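Stopping mail for a previous tenant when some of it is from a pharmacy
Posted in Renting and Moving

Halldóra Egilsson
I moved into a second-floor apartment in February and I'm still getting mail for the guy who lived here before me. Most of it is junk, and I've been writing "not at this address" on the regular letters and dropping them back in the blue box on the corner. Fine. But every few weeks a padded envelope shows up from a mail-order pharmacy, and you can feel a little carton inside. I don't open them, obviously, but I hate the idea of somebody going without their pills while the package sits on my shoe rack!

I called the pharmacy (Bovik, if anyone has dealt with them) and the person on the phone said they couldn't talk about the account with me, which I get, but then she also couldn't take a note that the address was wrong?? My landlord says he has no forwarding address. The building is number 631 and there's a 613 farther down the same street, so at first I thought it was a mix-up, but no, it's my unit and everything.

Is there a way to make this stop for good? And can I hand the packages to the mail carrier or do I have to stand in line at the post office? The one near me closes at 4:30 and I work until five.

Miklós Deák
Oh boy, I had this for over a year at my old place. You can hand them to the carrier. Leave the envelope sealed, write "Return to sender, moved" on the front, and cross out the barcode that the post office sprays along the bottom edge if there is one. I skipped that step the first few times and the same letter came right back to me.

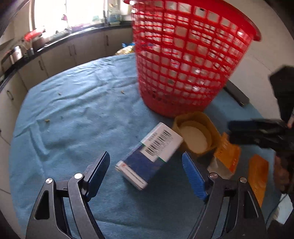 The other thing that helped was a note taped inside my mailbox door with only the last names of the people who live there. My carrier is great but she has Tuesday off, and the substitute was the one delivering everything with my address on it no matter whose name it had. After the note went up it dropped to maybe one piece a month.

For the pharmacy, call back and ask for the shipping department or a supervisor. Don't ask anything about the customer, just say "I live at this address and this person doesn't, please flag it." I was on hold for 20 minutes but the second person did it with no fuss. Sending the package back unopened usually gets their attention too, because then they have to reach the patient to find out where to send it.

otent_gal
just throw it out, not your problem

Sveinbjörnsson
Please don't throw it out. Mail in someone else's name isn't yours to toss, and medicine in the trash is a bad idea anyway if there are kids or dogs in the building. Do what Miklós said. I'd also ask the neighbors, since mine had the old tenant's cell number the whole time and he came by that same night to pick up his stuff.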